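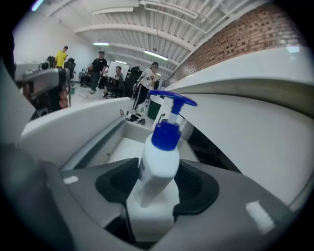 **Ticket 88: Order confirmations not reaching customers**
Status: monitoring
Service affected: Galanis mail relay, Bradimlow office

Customers of the Bradimlow office reported in February that order confirmations had not arrived. The relay log shows more than 100 messages held in the queue with a timeout error. Restarting the relay released 22 of them, after which the error returned.
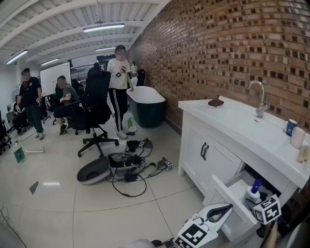

*Entry by Vasilică Manole, Dandimard Service Desk*

The relay was still using a retired name server. The address has been corrected and the queue resent in 3 batches. Staff are asked not to resend confirmations by hand. The ticket will remain open until the overnight log has been checked.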